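My heating project, part two: are the radiators the right size?

I picked radiator sizing for my report because our shared house on Kukum Road is freezing in November and I wanted to know why (and whether I could blame the landlord!). I went round every room with a tape measure, then put it all into the heat loss sheet we were given in class. The back bedroom needs 1,089 watts on a cold night, and the radiator in there gives out 480. No wonder I sleep in a hat. 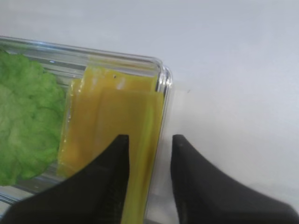
Bjarke Bech read my first draft and asked if I'd allowed for the outside walls, as a corner room with two of them loses far more than one in the middle of a terrace. I hadn't, so I did the whole lot again – the figures here are the new ones.

The hall was the odd one out. It only needs 281 watts and has the biggest radiator in the house, a great long Grakine thing right next to the thermostat.

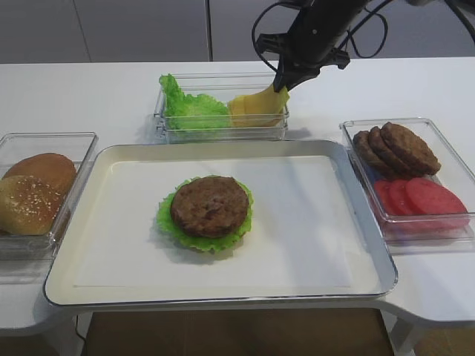 So the hall gets toasty, the thermostat clicks off and the bedrooms never catch up. I've turned the hall valve down to 2 for now, and next I want to try the sums with thicker curtains.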